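I had been promising myself a trip out to Cukville since March, which is when the Papadakis people first put up a sign-up page for their showroom tours. Two canceled slots and one flat tire later, I finally got there on 25th September, with a full tank of gas, a bag of pretzels and a list of questions that my sister-in-law had typed up for me. She runs a small assisted-living place over in Plalville and she's the one who might spend money on this. I'm the one who likes poking around in other people's buildings.

The building is easy to miss. It's at the back of a business park, past a tile warehouse and a place that fixes golf carts, and the GPS gives up at the last turn. Park by the loading dock, not in front – the front spots belong to the dentist next door and they do tow. I signed in, got a sticker with my name spelled wrong, and was handed a cup of very good coffee. There were a handful of us on the tour, mostly people in hospitality and care, plus one couple who were just curious (I liked them right away).

So what is Papadakis offering? The service is called Lukudico. You don't buy the robot, you subscribe to it. They come look at your rooms, they practice your chores in a mock-up at their place, and then a humanoid gets delivered to you with those chores already loaded. The pitch is aimed at the kind of small, fiddly jobs that eat up a morning: putting baskets on shelves, moving laundry, setting out supplies. I'd read the brochure twice and still couldn't picture it, so I was glad they kept the slideshow short and took us back to the practice rooms.

They have several of these and each one is set up like a bit of somebody's home. The one I spent the most time in was the laundry corner, with a stacked washer-dryer, beige curtains, a herringbone wood-look floor that I would happily have in my own hallway, and a painted-looking view of green hills behind window bars. I've paid for hotel rooms with a worse view! 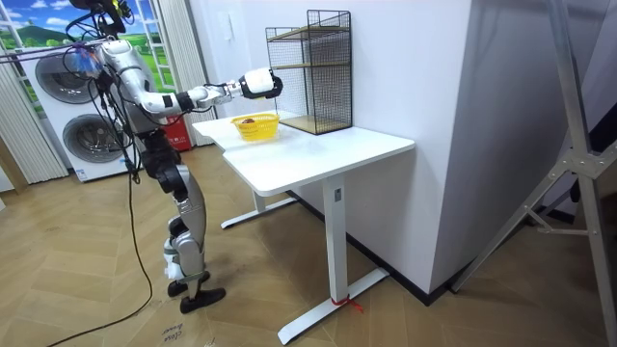

Posted by the author of Backroads and Back Rooms
Filed under: Visits, Cukville
5 comments

The job in that room was the basket job. You've got a white standing desk, a yellow basket on it and a black wire shelf next to it, and the robot stands at the desk and works on getting its hand where it needs to be. I know that sounds like nothing. I stood there for ages. The hand is white with black fingertips, and when it hangs in the air over the basket you find yourself holding your breath like you're watching somebody thread a needle.

It's a handsome thing, all silver and glossy white with black joints, and it stands with its knees a little bent, like my uncle at a pool table. Up top it's a lot less tidy, with a whole tangle of black cables, and a power cable trailing off over the floor. That was my first question from the list, as it happens: does it need to be plugged in? The guide told us customer units run on a battery and go back to a charging stand between jobs. I didn't get to see one doing that, so I'm passing it along as what I was told.

Question two was the price. Lukudico is 2,147 dollars a month with a one-year term, and there's a setup fee of 2,000 dollars on top that covers the room visit and the practice time. You get 5 chores in the basic plan. Extra ones cost 100 dollars each, one time, and you can swap a chore out later without paying the setup fee again. One of the hotel people asked what counts as a chore, and that turned into the best conversation of the day. Moving a basket from the desk to the shelf is one chore. Moving it back is also covered by that one. Folding what's in the basket is a different chore, and for now they'd rather you didn't ask for fitted sheets. Same here, buddy.

Now for the parts I wasn't so sure about. It's slow, or at least what I saw was slow. If you have a laundry room where people are coming and going all day, I think it would be in the way more than it would help. The company's answer is that you run it at night, and okay, but my sister-in-law's residents wander at night, and I'd want to hear a lot more about how it behaves with a person in slippers two feet away. The guide said there's a stop button on the unit and another on a fob that staff can carry. I asked about the range of the fob and got a promise of an email. (Still waiting, but it's only been a few days.)

I also wished they'd let us bring our own stuff for it to try. The basket in there was a nice open round one, woven-pattern plastic, easy to get at. At Plalville they use floppy canvas bags with handles that fall over if you look at them. According to the guide, soft bags are possible but need extra practice time, and she thought it might count as two chores. Put that on your list if you go.

What I did like was how relaxed everybody was about questions. We got to hang around after the official part was over, and we got more coffee, and the curious couple asked if it could do a litter box. It can't. They seemed pretty crushed.

If you want to visit, tours are free but you have to book through the sign-up page, and the afternoon slots go first. Wear comfortable shoes, because you're standing the whole time. There's a diner back toward the main road in Cukville with a decent patty melt, and I'd go there after and not before. I've sent my notes to Plalville and I'm told the canvas bags are under discussion.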